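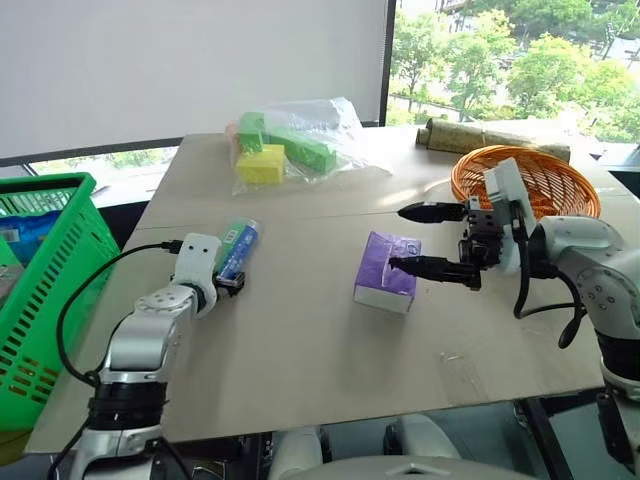

Two arms, one table, and more packaging than we would like.

Call for participants: Trillgate student manipulation project, second intake

We are looking for 2 more students to join the Trillgate project at Ploteck. Before you get excited, please read the whole thing. Most people who wrote to us last time had seen a video of a robot folding laundry and wanted to know when ours would do that. We have no date for that, and we would be wary of anyone who gave you one.

What we have is a two-armed robot, a table by a window, and a box of everyday stuff: tissue packs, plastic bags, foam blocks, a wicker basket. The job is to get the arms to handle these things and to write down, in plain words, how often they do and how often they don't. The second column is the one we care about.
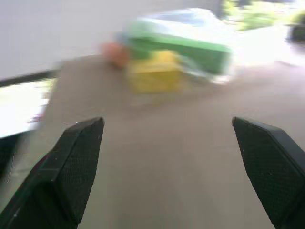 Wrist view, blurred. Expect plenty of these.

You would spend a good part of your time on pictures like that one. Someone has to decide whether a smeared green and white package is usable data or junk, and then defend the decision to the rest of us. We have heard many claims that more data fixes everything. Maybe it does. We'd like to see it on our own table first.

The work runs for 13 weeks, with 2 sessions a week. It is unpaid but counts as a project course. If your department says otherwise, get that in writing before you sign up.

You should
— be at least 18 by the first session
— be able to read and fix somebody else's Python
— have the patience to repeat a dull task without changing the setup halfway through
— be willing to report a bad result under your own name

You don't need to have touched a robot before. A competition trophy won't hurt you, but it won't move you up the list either. We ran a team at the Grornovance student contest in June and learned mostly how forgiving a judge can be when the lighting is good.

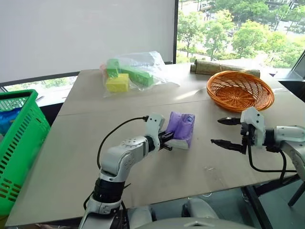
Left gripper closed on the purple package, right gripper open.

A still like this looks great on a poster. It doesn't say whether the package got anywhere, so we log the full attempt and score it afterward against rules written down before the session. If you think that sounds fussy, this is probably not your project.

To apply, send one page to the Trillgate desk at Ploteck. Tell us about something you built that didn't work and how you found out. Please skip the paragraph about your passion for innovation. Applications close August 8, 2021. Late ones go in the pile for the next intake, if there is a next intake.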